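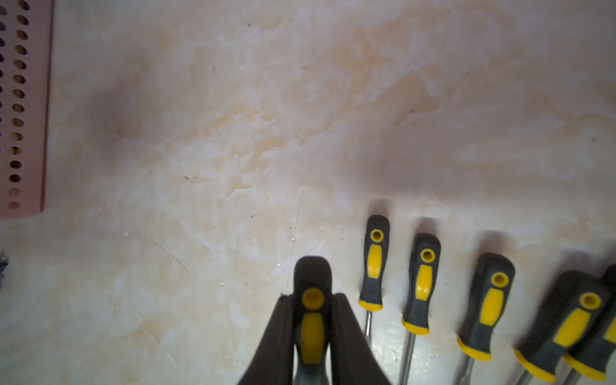 The screwdrivers, laid out by the pegboard, December 2020

I have been meaning to sort out my tools since August, when I spent most of an afternoon hunting for a Phillips head that was in the kitchen drawer the whole time, under the birthday candles. My friend Marina Papadakis (you may remember her from the jam posts) finally talked me into a pegboard, and she picked the color too, a sort of pinkish tan that I was doubtful about and now rather love against the marbled top.

The screwdrivers went first, being the easy ones. They're a matching set, black with yellow down the grip, and every handle has a little round hole at the end, so they can go straight on a hook. I bought them in Plillgate years ago and never once used those holes! They lived in a coffee can, points up, like a bouquet that wanted to hurt me.

I like to lay everything side by side before it goes up, handles all one way, and shuffle things until the order feels right. Then comes the fiddly part. The hooks came in a bag of 200, and I have already dropped over 5 of them behind the radiator.

Pliers are next, and then the dreaded box of loose screws from the Plukik shelves. If you've found a good way to hang a tape measure, please leave me a comment, mine keeps sliding off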